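Equipment Review: Zemivent Chest and Back Protector
Brirnotell Motocross Club, Rider Equipment Section
13 September 2019
Prepared by Róisín Mac Suibhne

The Zemivent is a one-piece chest and back protector intended for motocross and off-road riding. It is sold in three adult sizes and one youth size, in black or white, and the adult version was purchased by the club at the full retail price of $245. The club has no commercial arrangement with the manufacturer.

Members have asked for a review of this protector on several occasions since it was permitted for club practice in the spring. The club's loan stock has for some years consisted of the Pukness hard-shell model, and many of those units are due for retirement before the indoor practice season opens in November. The Zemivent was considered as a possible replacement.

Testing took place at the Cavalcanti circuit over the summer, in dry and wet conditions. The protector was worn by 14 riders of varying build, from novice to expert class, on both two-stroke and four-stroke machines. Each rider completed at least one full practice session and returned a written form afterward. 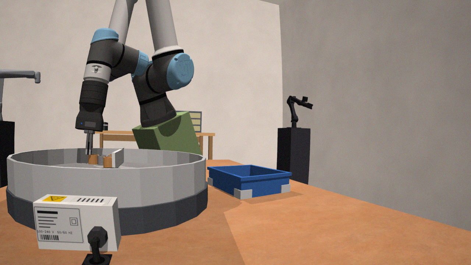 Fit was the subject most often raised on those forms. The two shells are joined at the shoulders by flexible straps and at the waist by a pair of elastic bands with plastic buckles. Riders of medium build found that the protector could be adjusted in under a minute and stayed in place through rutted corners and over the tabletop jumps on the back section. Taller riders were less satisfied. On a long torso the back panel ends well above the lower spine, and moving to the large size corrects this only at the cost of a loose chest panel. Members over six feet are advised to try both sizes before buying.

The protector may be worn over or under the jersey. Under the jersey it has a low profile, although the shoulder straps can be felt when the rider is in the attack position with elbows raised. Over the jersey this is less apparent. Riders who use a neck brace should note that the removable tab at the top of the back panel must be taken off first. The tab is held by two small screws, which are easily lost in the grass of a paddock. Our first set was replaced from the club's own parts drawer.

Ventilation is the feature on which the manufacturer places most emphasis, and it is very good. The front shell has long vertical openings that admit air freely at speed, and the foam behind it is channeled so that the air is carried through to the sides. In warm weather the difference from the Pukness is plain by the end of the first session. The same openings do admit fine dirt. On a wet day, thrown mud packed into the lower vents, and the protector gained noticeable weight until it was cleaned.

Roost protection is satisfactory. Riders following closely behind larger machines on the gravel start reported that stones were felt as a dull knock and left no bruising. The upper arms are not covered in the standard version; optional shoulder cups are sold separately and were not supplied to us. The Pukness includes such cups, and members who race in full gates may regard their absence as a serious omission at this price.

The club does not carry out impact testing and offers no opinion on the performance of the protector in a heavy fall. Two of our riders did go down while wearing it, both at low speed. Neither was hurt, and no damage to the shells was found on inspection. Members should consult the certification label inside the back panel and satisfy themselves that it meets the requirements of the series they intend to enter. A roost guard and a certified impact protector are different articles, and scrutineers will treat them as such.
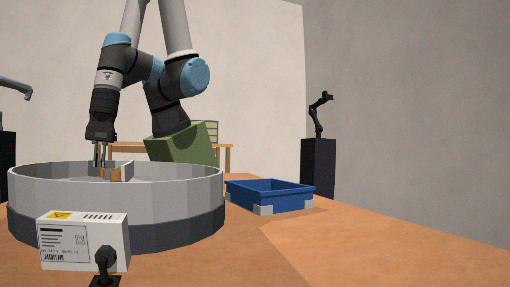 Robot arm with its gripper lowered into a round gray bin.

Cleaning is straightforward once the method is understood. The foam liner is attached with hook-and-loop patches and may be washed by hand in cool water. It should be dried flat, away from direct heat. The shells can be rinsed with a garden hose, but a pressure washer should not be used near the edges, where the bonded trim has a tendency to lift. Trim had started to come away on one of our units by the end of July. The dealer replaced that unit without charge, though the replacement took nearly four weeks to arrive.

The buckles are the weakest part of the design. They are small, difficult to work with gloves on, and one broke when a gear bag was set down on it. Spare buckles are available and inexpensive, and the club would recommend ordering a pair along with the protector. The straps themselves have shown no stretching or fraying.

With regard to value, the Zemivent costs considerably more than the Pukness and covers less of the body. What the purchaser receives in return is lower weight, much better cooling, and a shape that does not restrict movement on the motorcycle – qualities that matter most to the rider who practices often and in summer.

Recommendation

The Zemivent is approved for continued use at all club practice days. It is recommended for experienced riders of small to medium build. For novices, and for the general loan stock, the club will continue with the Pukness for the present, chiefly on account of its arm coverage and its sturdier buckles.

The youth size has not been tested. Members wishing to try the adult protector before purchase may borrow a medium or a large from the equipment trailer at Cavalcanti on any practice day, subject to the usual deposit.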